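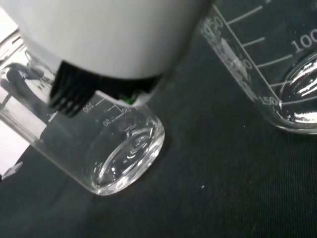
The Joltham Shared Workshop today released the complete build files for Fileo, a bench robot arm put together by members in the evenings and meant for handling small items such as jars, tubes and lab glass. The release covers the arm, the gripper, the wiring and the control software. Anyone may download, build and change the design. Glassware has been the main test for the gripper since August, and it is a hard one: a beaker lying on its side on black cloth, with its printed numbers upside down, gives the fingers a smooth round wall to press against and very little else to hold. The ridged black finger in this release was designed for that kind of job.

JOLTHAM, 2019-11-19 - Fileo started as a home project. Wilma Vandenberghe, a member of the workshop, built the first version of the arm on her kitchen table and moved it to the workshop when it outgrew the table. Other members joined in, and the arm has been rebuilt twice. The version released now is the third.

"I wanted an arm that could pick up a glass and put it down again without me holding my breath," said Vandenberghe. "The first one could not do that. It was strong enough, but it closed too fast and it had no idea when it had touched something. Most of our work went into the last inch."

The main change from the second version is in the gripper. Earlier fingers were flat plates with a strip of rubber glued to each. They held boxes and blocks well but let round objects roll. The new fingers have parallel ridges with rounded tips, and they can be swapped without taking the gripper housing apart. The files include several ridge spacings so that builders can try what suits their own objects.

A small camera mounted near the gripper sends a close view of the work to the control software. Clear glass is difficult for a camera. It picks up reflections, and the printing on the far side can show through the near side. The group found that a plain black fabric under the glassware gave steadier results than a painted board, and the setup notes recommend it. A light-colored sheet at the edge of the cloth did not cause trouble in testing as long as it stayed outside the working area.

The control software is called Skyrme. It runs on an ordinary desktop computer and connects to the arm by cable. Skyrme keeps a log of each grasp, with the finger position, the motor current and a picture, so that a builder can go back and see why a pick went wrong. It also has a manual mode, and the group asks new builders to start there.

The build takes 203 parts, counting screws. Of these, 26 are printed on a home 3D printer, and the largest fits on a small print bed. The rest are standard hardware, motors, bearings and cable. A full parts list is included, with notes on what can be swapped and what should be left alone. The two shoulder bearings are in the second group. Members tried cheaper ones and the arm sagged.

A builder who has used a soldering iron before should plan on 70 hours for the whole job, including printing time. The instructions are split into nine sections, and each one ends with a check that has to pass before the next one starts. Section four, on the wrist cable, was rewritten after two members routed the cable on the wrong side of the joint and had to take the wrist apart again.

"People will find mistakes in the instructions, and I would like to hear about them," said Vandenberghe. "If a step is confusing, send a note with the section and the step. A photo helps. We will fix it in the next set of files."

There are limits to what the arm can do. Fileo is not intended for hot liquids, for chemicals or for work near children. The group has tested it with empty glassware only. Standing a tipped beaker upright is still slow, and success depends on where the fingers first meet the glass. Tall, narrow vessels are harder than short ones. Builders who want to use the arm with filled containers should wait for more test results, which will be posted along with the logs.

Work on the next version has begun under the name Jonireck. It will use the same base and shoulder, so people who build Fileo now will be able to keep most of their parts. The planned changes are a softer finger surface, a quieter wrist motor and a way for Skyrme to judge the angle of a glass from the edge of its base. No release date has been set.

The workshop will hold open build evenings through the winter for anyone who wants to see the arm run or get help with a build of their own. Printed parts can be made on the workshop printers for the cost of the plastic. Visitors do not need to be members, but they should bring safety glasses and closed shoes.

The build files, parts list, setup notes and software can be found on the Fileo project page of the workshop website. Printed copies of the instructions are available at the front desk.

Press contact: Wilma Vandenberghe, Fileo project, Joltham Shared Workshop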